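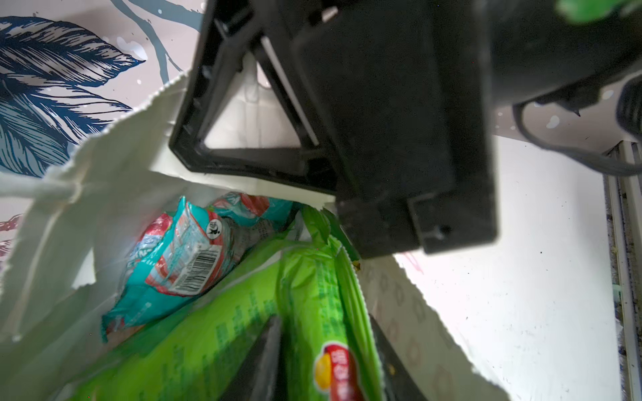

Dristbridge Household Packaging Diary: Data Card

September
By Baiba Hunt and Sérgio Pinheiro
4 min read

Summary

The Dristbridge Household Packaging Diary is a table of packaging items recorded by residents of Dristbridge at the point of disposal. It holds 3,579 entries from 708 households. Each entry gives the type of packaging, its main material as judged by the household, the kind of shop it came from, and the bin or other outlet used. The work was paid for by Fundix and carried out by the Leltero office for local statistics.

Files

diary_entries.csv — one row per item
households.csv — one row per household, with size band and dwelling type
codebook.txt — all codes and their meanings
changes.txt — corrections made after the first release

The two tables join on household_id. Identifiers were assigned at random and do not follow the order of enrollment. Text is stored as UTF-8. Empty cells mean that the question was left blank; the code 99 means that the household answered "do not know." Users should keep the two apart, as the first release did not and several totals had to be corrected.

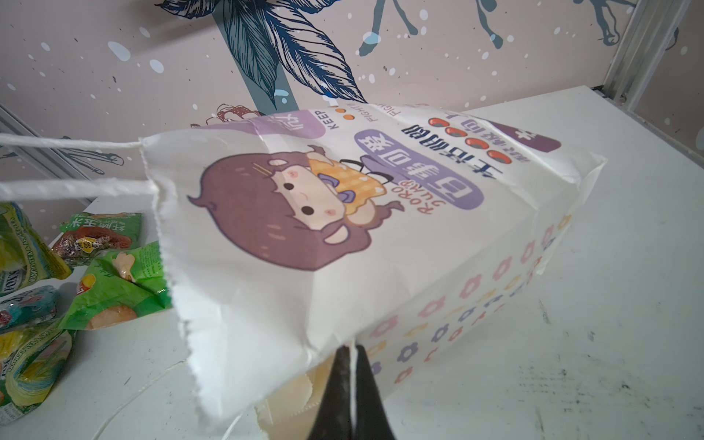 COLLECTION AND CODING

Households kept the diary for 10 days. They could choose a paper booklet or an online form, and 535 chose the booklet. Booklets were keyed twice by separate staff, and differences were settled by Idalina Sequeira against the original page. Online entries were not retyped, but they passed through the same range checks.

Packaging types follow the Bajwa list, version 2, with local additions for carrier bags and gift bags. An item made of more than one material is coded by the part the household considered largest. A paper bag with paper handles is therefore coded PAP, and a paper bag with a plastic window is also coded PAP unless the household stated otherwise. Multipacks are entered once for the outer wrap and once for each inner wrap. This rule was explained on the first page of the booklet but was applied unevenly, and the column multi_flag marks entries where staff suspected an omission.

Snack wrappers gave the most trouble in coding. Residents described the same kind of film as plastic, foil or "mixed," and the codebook retains all three answers in material_raw. The column material_std contains the harmonized code. Martim Loureiro maintains the conversion table and will accept corrections to it.
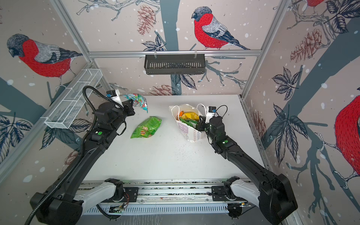 Snack bag in clear plastic with teal, red and white print.

Known limits

The sample is not a full picture of the town. Renters in shared housing are underrepresented, and no weights are supplied. Takeout containers are likely undercounted — many are thrown away outside the home. Weights in grams were requested only as an option, and some entries carry implausible values, which have been left as recorded.

Access and citation

The tables may be reused with credit to Leltero. Dwelling addresses were never part of the file and cannot be requested. Questions on access go to Zane Eglītis at the Leltero records desk. Please cite the release number printed in the first line of changes.txt.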